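Wevcombe bench notes, May
Gripper pads: slip and overclose fault, fridge task
K. Dumlao

Started 8.15, Sunday, building quiet. Picking up from the fault Mamier logged on the handheld gripper: fingers keep closing after contact, then let go without being told to. He had it on the aubergine and on a pear and thought it was the pads. I didn't think so but the pads are the quickest thing to rule out, so pads first.

Swapped both for new mesh ones from the Goicoechea bag. Old pair looked fine apart from a shiny patch near the tip of the left one. Kept them in the drawer under the vice, labelled. Cleaned the finger faces with alcohol before sticking the new ones down and left them an hour with a clamp on.

First runs after that were all short: pick up, hold upright, put down. No slip. Then the full task with the fridge door open, same produce as before. Fault came back on the eighth run. Motor current climbed with the fingers already stopped against the fruit, the driver tripped, and the fingers went slack. The aubergine fell. Bruised at the fat end, skin not broken. So the pads are cleared, more or less.
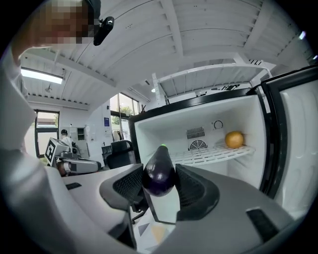 Notebook 8, p. 53

Holding the aubergine upright between the two fingers is the hard case. The skin is glossy and it tapers, so the fingers want to ride towards the narrow part and the controller reads that as more travel to go. With the round fruit we have never had a trip. I should have noticed that from Mamier's list before changing the pads.

Went through the log with the force limit drawn on top. The limit is set to 2,000 in raw counts, as it should be. It is not being applied while the position target is still changing. Whoever merged the Flalleck driver update put the limit check after the early return, so any new target skips it. If targets come in fast enough the check never runs at all, and the only thing left to stop the motor is its own overcurrent trip. That explains the short runs passing: I was squeezing once and holding still.

Checked this by sending a steady target, then one that crept in by a small step each cycle, foam block in the fingers. Steady: limit holds, no trip. Creeping: trips every time. Did it again with the old driver and could not get a trip either way.

Safety side of it. The trip drops power to the fingers completely, so whatever is held is released. With a vegetable that is a nuisance. With a glass jar above somebody's foot it would be worse. The other thing is fingers in the gripper. I had mine in there on Sunday morning setting the pads, with the unit powered, and with this bug nothing in software would have limited the squeeze. I have put a tag on it. Power off at the battery before touching the pads, both connectors out.

Done so far:
Rolled back to the old driver on the handheld unit.
Moved the limit check above the return on a branch, not merged. Needs someone other than me to read it.
Repeated the fridge task on the old driver, 88 picks, no trips, two ordinary slips on the aubergine.

Still to do:
Find out if the station arm has the same Flalleck update. Leave it off until we know.
Ask Flalleck if the trip can be made to hold position for a moment before it drops out.
Sort out the temperature reading on the motor. It said about 50 when the case felt barely warm, so I don't trust it.
Buy another aubergine.

Mamier, your pads are in the drawer if you want them back. The wear on the left one is probably from the creeping, but I haven't measured it.

KD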